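Setting Up a Trailing Stop in Leemans Charts

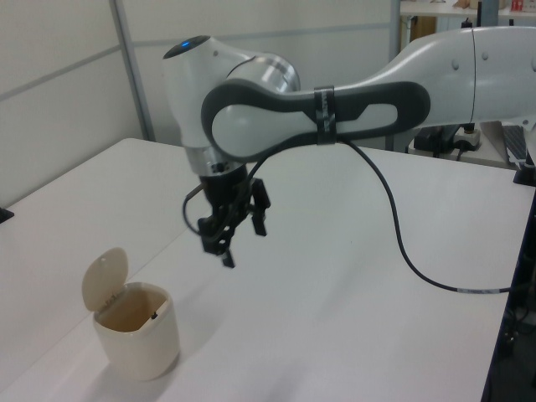
A trailing stop follows the price up and refuses to follow it back down, a discipline most of us can only admire. This section covers long positions. For shorts, turn everything upside down or see the next section.

Before you start

You need an open position and a live data feed. Delayed quotes will let you place the order, and you will then enjoy watching it trigger at a price you never saw.

Steps

1. Open the Positions tab and right-click the holding. We'll use Wirkik, bought at 217.

2. Choose Attach Stop, then Trailing. The plain Stop option sits right next to it and looks almost identical. We have asked about this.

3. Pick a trail type. Percent suits most stocks. Points is there for people who think in points, and they know who they are.

4. Enter the distance. At 4 percent, the first stop on Wirkik lands at 208.32.

5. Set Trigger to Last Price or Bid. Last Price is the default. On thinly traded names a single odd print can set it off, so use Bid there.

6. Set Duration to Good Till Canceled. If you leave it on Day, your protection goes home at the closing bell.

7. Click Review, read the ticket, and click Send. A small T appears beside the position once the server has the order.

Note: The stop moves only when the price makes a new high after the order is placed. Highs from last February do not count, however fondly you remember them.

Note: To size the trail by volatility, add the Average True Range study to your chart and multiply the reading by 3. Kumiko Sakai's worksheet in the Templates folder does the arithmetic.

Caution: A triggered stop becomes a market order. If the stock closes at 217 and opens at 40, you sell near 40. A stop-limit avoids the bad fill by possibly not selling at all - choose your misery in advance.

Caution: Do not widen the trail while the price is falling toward it. The software allows this. Your account may not.

To remove the stop, right-click the T and choose Detach. Closing the chart window does not cancel anything.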